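# Die Stille nach der Schicht

Als die Molkerei in Ornow im Februar geschlossen hat, waren dort noch 50 Menschen angestellt. In den guten Jahren waren es 329. Das Städtchen hat nie viel über sie gesprochen, man roch sie einfach, morgens süßlich und am Abend ein wenig sauer.

Ich bin erst als Erwachsene in diese Gegend gekommen und habe den Quark von Ornow zuerst aus dem Laden in Stistard gekannt. Er war fester als der andere — und auch teurer. Die Verkäuferin hat ihn immer in Papier gewickelt, obwohl er schon einen Deckel hatte.
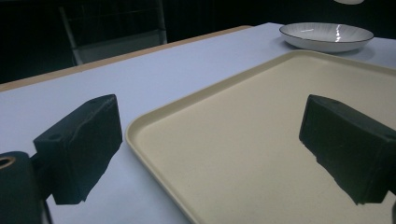
Wer kauft jetzt die Milch von den Höfen? Den größten Teil nimmt die Genossenschaft in Kalton, die den Tankwagen jeden zweiten Tag schickt.

Für die Bauern ist der Weg damit länger geworden, und der Preis wird später ausgezahlt als früher. Einige kleine Höfe machen wieder eigenen Käse, so wie die Großmütter ihn machten. Am Samstag stehen sie auf dem Markt neben der Kirche, bei Regen unter dem Dach der Bushaltestelle. Der reife Käse ist meistens schon vor zehn Uhr verkauft, den jungen bekommt man bis Mittag.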